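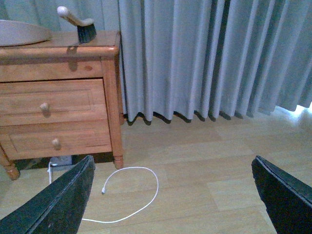
Hulow open day, November

The flyer promised "a bedroom you could live in." I went at 10 and stayed 20 minutes. The nightstand is decent: round wooden knobs, turned legs, a shiny orange finish.
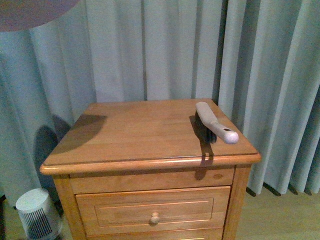 I'd still want to see that varnish after a year of coffee mugs. Trolleck asks 70 dollars for it, and the pleated curtain is extra.

Small goods

The scoop is off-white plastic with a channel for a handle. Fine for flour -- I have one already.

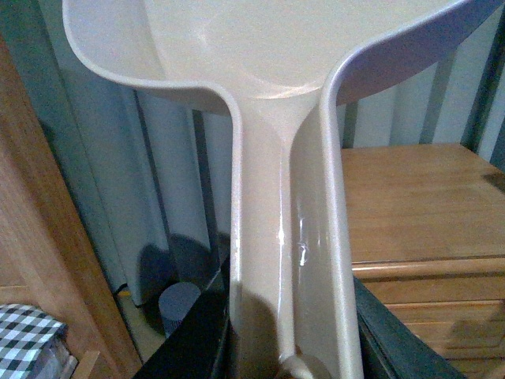
The bed

Black-and-white gingham, a bit rumpled, and a paneled headboard I liked more than I expected to.
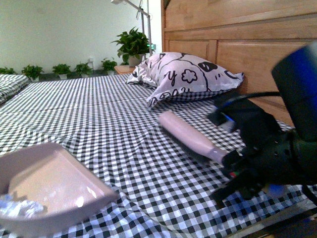 Petel sells the sheet for 37. I left without one.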